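Recording laundry episodes in a real flat: how we do it at Lemieux

In January we moved our laundry task from the lab to a rented flat, and the first batch of recordings was poor. Most of the trouble came from small habits of the operators, so I wrote these steps down for new people in our team. They should also be useful if you work with another two-arm robot.

1. Prepare the room

Leave the flat as people live in it. Chargers on the counter, a towel hanging up, dishes in the kitchen – all this can stay, and the policy must learn to ignore it. Clear only the floor where the base has to turn.

Put the laundry bag where the right arm can reach the bottom of it without the elbow hitting the wall. Open the top of the bag well. Then change its place a little after every 3 episodes, and write the change in the log.

2. Mix the clothes

Do not fill the bag with one kind of cloth. Thin shirts fold away under the fingers and denim does not, so the model needs both.

3. Record

Start the recorder in Zovau and wait 2 seconds with both arms still. Move the left arm to the side of the washer first and let it rest there. Then lower the right arm into the bag, slowly, with the gripper half open.
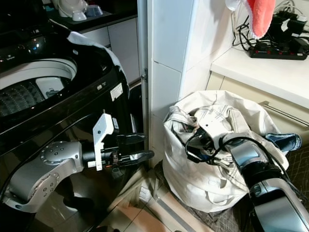
Close the gripper only when you feel resistance in the leader handle. If you close it early you will take air, and many operators then make quick stabs at the heap. Please do not do this. One calm second try is a good example for the model, five nervous ones are not.

Lift straight up until the cloth is free of the rim, and only then turn towards the drum. Stop the recording after the item is released.

4. Keep or delete

Dennis Tunstall asked us to keep episodes with one failed grasp, if the operator recovered from it. Mark them "recovered". Delete an episode if a person walked in front of the head camera, or if it is longer than 30 seconds for a single item.

5. Upload

Send the files to Cesen on the same evening. Our target for this flat is 400 good episodes. Questions about the labels go to Tsegereda Lencho.

Last change: Sun 15 July, step 4.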